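Hemeck College Alumni Association
Homecoming and Traditions Meeting
Minutes, 20 Apr 2020

Benedita Garcia opened the meeting a few minutes late and was glad to see so many faces on the call, including several from the Class Reps group who usually only make it in the fall. She asked everyone to say hello and tell us which residence hall they had lived in, and that took a good while but was a very pleasant way to begin. Festberg Hall was well represented, as always.

1. Minutes of the last meeting

Approved with one correction. The bell ringing on Founders' Night was done by the junior class and the seniors only held the lanterns. Rosário Lobo apologized for the mix-up and has fixed the copy in the binder.

2. Founders' Lantern Walk

Benedita reminded us that the walk in its usual form can't go ahead this spring with campus closed, and she thanked everyone who had written in with such kind and thoughtful letters on the subject. There was a long and friendly discussion about whether to skip the year altogether or hold something from home. Most people felt that the numbering of the walks should not have a gap in it, and a few felt quite strongly. It was agreed that alumni and students will be invited to put a lantern (or a lamp, or a candle in a jar) in a front window at dusk on the last Saturday of April, and that this will count as the walk for the record.

Rosário will write the invitation and send it to the full mailing list, which now stands at 1,588 addresses. She asked that anyone who knows of a classmate with a new email please pass it along before she sends it, and not after, as happened at Christmas.

The opening song was also talked over. We will ask the glee club whether they have a recording with all the verses. The one on the college website stops after the second verse, and several people said they have always liked the fourth one best.

3. Honorary Lantern Bearers

The names put forward by the Pasaribu House alumni and by the class reps were read out, and kind words were said about every one of them. After some back and forth we settled on 2 bearers for this year, to be told by phone by Benedita before anything goes out in writing. Please keep the names to yourselves until then. Sashes are already in hand from last year's order and will be mailed in a padded envelope, and the bearers will be asked to walk with next year's group as well so they don't miss out on the bridge and the cider.

Someone asked whether a person could be an Honorary Bearer twice. The rules don't say. Rosário will look through the older binders and report back.

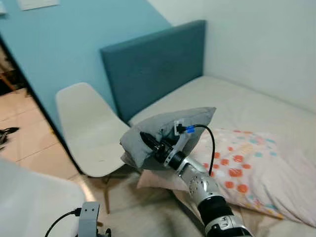 4. Homecoming weekend

We are going ahead with planning for October in the hope that things will be brighter by then. The Jisareo Room is on hold for the Saturday lunch and the deposit of $400 has been moved over from the spring dinner, with our warm thanks to the events office for being so patient and so quick about it. The room seats 40 at round tables, so we will need a second sitting or a tent on the lawn if the fifty-year class comes in the numbers they're promising. Benedita is leaning toward the tent. Two members remembered the wind in the tent the year of the chili supper and would like it noted that they prefer the second sitting.

The parade route stays as it was, down College Avenue and around by the library steps. Class banners that need mending should be dropped off once the alumni house is open again. The Festberg banner has lost most of its fringe.

5. Newsletter

The spring issue will be sent by email only. Rosário would love to have short memories of past Lantern Walks, a paragraph or so each, with the year and your class if you can recall them. Old photographs are welcome too, and please write on the email who is in them!

6. Any other business

A card will be sent to the dining hall staff, who looked after the students staying on campus over the break. Benedita will write it and sign for all of us.

Next meeting will be by phone again, with the date to follow by email. The meeting closed with the first verse of the school song, sung with everyone on a slightly different line.

Minutes taken by Rosário Lobo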